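**Session 4: fingertips and soft goods**
Home Build Group, Idulura workshop. Notes by Trinidad Retamal.

By now your gripper should open and close without binding. If a pivot pin is tight, back it off before you add pads. Sanding the arm will only make it loose later.

Cloth is harder to pick up than a block. It folds under the tips, and a pinch that is too shallow slides off. Come at a raised fold with one fingertip on each side, then close slowly.
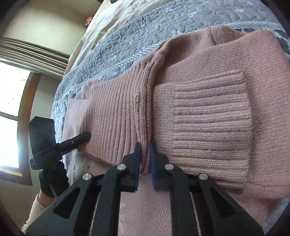

Ribbed knit gives the pads something to hold. Plain knit stretches first, so close a little further before lifting. Log each try on the sheet: fabric, approach, held or dropped. Henrik's set from June has 294 tries and is in the Carnen folder if you want to compare.

For Sunday:

- Finish both pads and let the glue cure overnight
- Do 108 tries at home, at least half on knits
- Bring the log, including the drops

Benito has spare pins. Ask Oriana about printing new arms; the printer is free after 4.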